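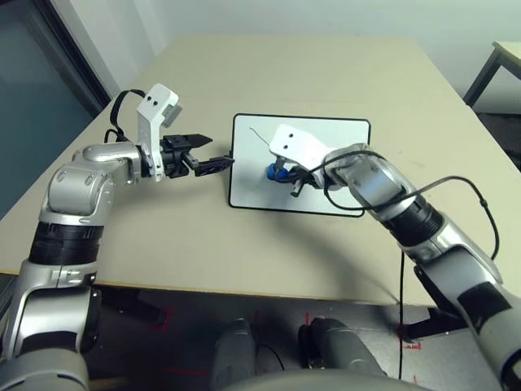 Lorena Sosa
Doctoral candidate in sport coaching, Hurkendale

4. What corners say in sixty seconds

4.1 Getting the talk onto paper

I should start with how I ended up listening to 679 rest periods, because the number makes it sound more organised than it was. My original plan was to study fighters. I wanted to know what amateur mixed martial artists remembered of the instructions they'd been given between rounds, and I had a lovely little recall interview all ready to go. Then the first three fighters I spoke to told me, quite cheerfully, that they remembered nothing at all. One of them wasn't sure which of her two coaches had been on the stool side. So the recall interview shrank to the size you'll see in Section 5, and the corner talk itself became the main event.

The recordings come from 47 fight nights on the Jonley amateur circuit, nearly all in leisure centres and RSL halls, plus one in a livestock pavilion with acoustics I'd rather not discuss. Each head coach who agreed wore a lapel microphone for the evening. Bouts were three rounds of three minutes with a one-minute rest, which gives two rest periods for a bout that goes the distance and one for a bout stopped in the second. First-round stoppages gave me nothing, obviously, and there were plenty of those in the heavier divisions. A rest period counted as usable if I could make out who was speaking and at least the bulk of what was being said. The ones spoiled by walk-out music or a microphone gone under a towel were dropped before any coding was done.

I transcribed everything twice. The first pass went through Clurnent, which is good with a single clear voice and hopeless when three people are shouting over each other in a hall, so its output was mainly useful for finding where each rest began and ended. The second pass was me with headphones. I'd boxed a bit and wrestled a bit before starting the degree, and that helped more than I'd expected – "post and peel" means something if you've done it, and it's gibberish if you haven't. Where I couldn't settle a word I marked it as unclear and left it out of the counts.

4.2 Coding

I went into this with a scheme borrowed from earlier work on time-outs in team sports and it fell over almost at once. Time-out talk assumes somebody has a whiteboard and a group of players standing still. A corner has a person on a stool who's breathing through an open mouth while a second person pours water on them. The categories that survived are plain ones:

Breathing and settling. "Big one in, hold it, let it go." Includes being told to sit down, spit, look up.

Technical instruction. Anything naming an action the fighter should take or stop taking, whether it's as narrow as a foot position or as broad as "get him to the fence".

Tactical information. Statements about the opponent or the score, with no action attached. "She's dropping the right hand when she steps." "You're one up."

Encouragement. Praise, reassurance, and the general class of remark that would be hard to disagree with.

Logistics. Mouthguard, tape, ice, Vaseline, the clock.

An utterance could only go in one category. I did think about allowing two, mostly because coaches are so fond of joining encouragement to instruction ("beautiful jab, now double it"), and in the end I split those at the join and coded each half. A second coder, who trains judo and had no connection with any of the clubs, worked through a random selection of the transcripts. We disagreed most over technical versus tactical. Her view was that "his lead leg's there all night" is an instruction to kick it. Mine was that it's an observation and the fighter has to do the last step alone. We talked it over at some length and kept my rule, but I've gone back and forth since, and Table 3 gives the results under both.

Coding was done in Kamata, with the audio lined up against the text so that each utterance kept its start time. That timing matters for everything that follows.

4.3 How much gets said

The first surprise was volume. I'd assumed, from my own time on the stool, that coaches said a handful of things slowly. Some do. At the busy end, though, a single rest period ran to up to 200 words, and that's with the minute already eaten into at both ends by the walk to the corner and the call of "seconds out". If you read one of those transcripts aloud at a normal pace you'll run out of breath before the fighter gets theirs back.

The amount of talk was very personal to the coach. A coach who was wordy in January was wordy in June, with a different fighter, in a different hall, winning or losing. I'd predicted that talk would swell when the fighter had lost the previous round, and it did a little in some corners, but the difference between one coach and the next was far larger than anything I could put down to the state of the bout. I modelled coach as a random effect for precisely this reason, and if you take only one methodological point from the section, please let it be that one. Pool these data without it and you'll find yourself writing confidently about losing fighters when you've really described two noisy clubs that had a poor season.

The second thing is about order. Figure 2 shows the five categories by where they fell in the rest period, and the shape is easy to describe in words. Breathing and settling comes first and falls away quickly. Technical instruction climbs through the middle and keeps on climbing. Encouragement sits low for most of the minute and then jumps in the last stretch, when the coach is standing up and heading out through the gate. Logistics is scattered everywhere, because mouthguards don't keep to a schedule.

Figure 2. Share of utterances in each category across the one-minute rest period, all usable rests. Lines are smoothed; the shaded band marks the period after the call of "seconds out".

What caught my eye is the late part of that technical line. Coaches told me in interviews, pretty well to a person, that the important instruction goes in the middle, once the fighter can hear it and before the crowd noise picks up again. They were clear about this and I believe they meant it. On the recordings a good share of new technical material, things not mentioned earlier in the same rest, arrives after the call. The coach is already backing away. In several cases he's on the other side of the fence by the time he's finished.

I asked one of the coaches about it when I played him his own audio on a Tuesday night after training. He listened to the whole minute with his arms folded and then said, "Well, I'd forgotten the knee, hadn't I?" I think that's a fair account of a lot of what's in that shaded band. A minute is short, somebody's nose needs seeing to, and the thing you'd been saving pops back into your head as the stool comes up. I don't read it as bad coaching. I'd be cautious about anyone who does without having tried it.

4.4 Repetition

Repetition turned out to be tricky to define. Exact repeats are simple enough ("hands up, hands up, hands up") and I counted a run of those as one utterance. Rewordings are another matter. "Circle off the fence" and "don't let him pin you there" are close to the same instruction, though one tells you what to do and the other tells you what to avoid. I kept a separate tag for rewordings and found 958 of them, with the bulk in the technical category.

More experienced coaches reworded less and repeated exactly more. I'd have guessed the other way around. My loose explanation, for what it's worth, is that they'd settled on a phrase in the gym months earlier and the phrase was doing the work. One club had a single word for an entire sequence off a caught kick. It took me three bouts to work out that it wasn't the name of someone in the crowd.

Newer coaches tended to explain. They'd give the instruction, then the reason, then the instruction again in fresh words, as though checking that it had landed. You can hear fighters saying "yep" all the way through this. I coded the yeps as well, before realising that fighters say yep to everything, including questions about whether they want water, and I've left them out of the analysis.

4.5 Some cautions

All of this is one circuit with one bout format. Professional corners have longer rounds between rests, often a cutman, and usually a clearer idea of who's in charge. I wouldn't carry the ordering in Figure 2 across to them without checking. The microphones were on head coaches, so assistants are heard only when they're close or loud, and one or two assistants in this sample did most of the useful talking. The coaches also knew they were being recorded. A couple of them were noticeably better mannered in the first bout of the night than in the last, which I take as a sign that they stopped thinking about it.

Finally, I haven't said anything yet about whether any of the instructions were followed. That needs the bout video beside the transcripts, with each technical utterance matched to the round after it, and it's the subject of Section 5.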